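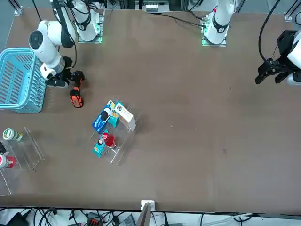 Fluvel on a shop-picking task: a review

Fluvel is a training method for two-armed robots. You record a person steering the arms through a job, and it learns to copy the motions from the camera views. The part that sets it apart is a second pass, where it goes back over the moments when it was least sure and gives them more weight. We tried it on moving goods between clear stepped racks and a blue shopping basket.

Setting it up took 2 days, most of it spent on matching camera times. The guide is short and assumes you already use Piras for recording. If you don't, expect to write your own converter. We trained on 838 recordings.

Boxes went well. The model lined up the fingers and let go at a sensible height. Bottles were harder. With a box already standing in the basket, it would often hover over the rim before choosing a spot. Clear plastic gave trouble too, and the step edges on the racks were where most of our bad grasps came from.
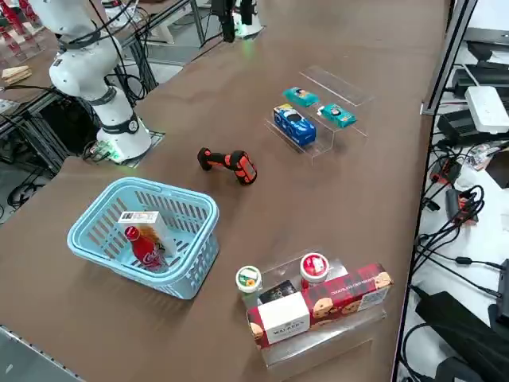
Rebecca Caruso wrote to say that she had the same hovering with Fluvel and got rid of most of it by recording more starts with a part-filled basket. She also thinks the second pass is not worth running on small sets.

I agree with her on the first point. On the second, we saw a gain, but a modest one, and it added 7 hours to training. Zenia, our older method, is quicker to train and nearly as good on boxes. It falls behind once the racks are moved or turned at an angle. Fluvel coped better there, and for me that decides it.
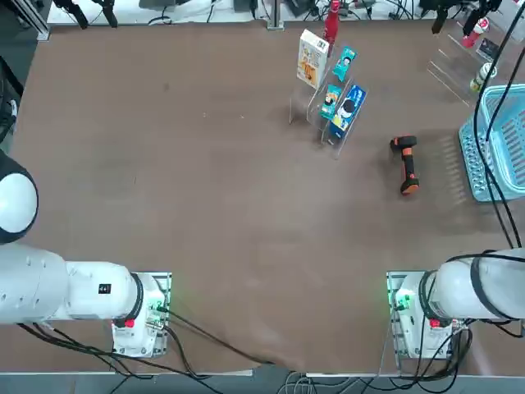

Who should use it

Labs with a working recorder and a job where the layout keeps changing. If your goods stay in fixed places, stick with something simpler. I would like a better guide and a way to stop the second pass early.

Rosalinda Dimaculangan
Oct 9, 2022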